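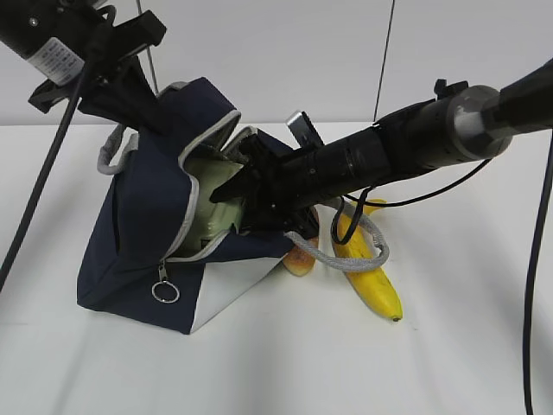 I have been following Cisthorpe for 16 seasons and I still get butterflies before the first training run. Daft, I know! It's a semi-pro soccer club with a ground behind a timber yard, the pies run out before half-time, and I wouldn't swap it for anything.

So, the big news. Cisthorpe are going to play a back three. Gillespie Ritchie has been hinting at it since May and on the weekend, in the friendly against Biline, he finally did it for the full ninety. I was leaning on the rail by the corner flag and I may have made a small noise when I saw them line up.

If you watched us last year you'll know why I'm excited. We were a flat 4-4-2 every single week, and every single week somebody worked out that you could park a player between our midfield and our defence and have a lovely afternoon. Rosano did it to us twice. Their number 10 had so much room he could have put up a tent.

With three at the back one of them can step out and meet that player, and the other two shuffle across behind. It looked a bit ragged early on (Biline hit the post from a corner, and there was a mix-up over a throw-in that I'm choosing to forget) but from the 20th minute or so it settled down and we looked like a proper side. The wingbacks were the real treat. Our left-sider used to spend whole matches chasing back towards his own goal, and now he's getting the ball 30 metres up the park with his head up and people to aim at. He put in 6 crosses before the break - I kept a tally on the back of my ticket - and most of them were good ones.

We won 2-1, and it should have been more. Both goals came from that left side, the second one a diving header at the near post that I'd happily watch on a loop. The crowd was 285, announced over the speaker to ironic cheers, but for a friendly in drizzle I reckon that's terrific.

There are things to sort out. We only have four centre-backs on the books and one of them is still doing his rehab in the pool. The bigger worry for me is what happens in the 55th minute on a hot day, when those wingbacks have been up and down a heavy pitch and their legs are gone. You can't play this way with tired wide men. You end up with five across the back and nobody anywhere near the striker, and then it's just hoofing it and hoping.

I'd love to see us bring in one more runner before the window closes. Somebody young, somebody who thinks going up and down a touchline all afternoon is fun. I floated this in the supporters' group and got a fair bit back.
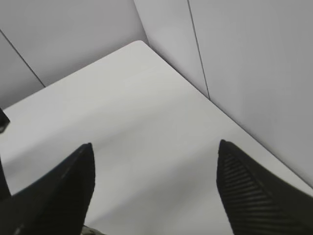
Ustyna Tkachenko reckons we don't need to sign anyone at all. She'd put the under-20s right-back straight in, because he played wingback all through juniors and can run all day, and she'd save the money for a keeper who comes off his line.

I hadn't thought of the kid, and now I can't stop thinking about him! He came on late against Biline and won a free kick with his first touch. As for the keeper, I'm fonder of ours than she is, but he did stay home for that goal we let in.

Next up is Onishi away, which means the long drive and the good chips. They play two up front and they're big lads, so our three will get a proper workout. I'll be the one in the old maroon scarf, up the far end, yelling at the wingbacks to get forward.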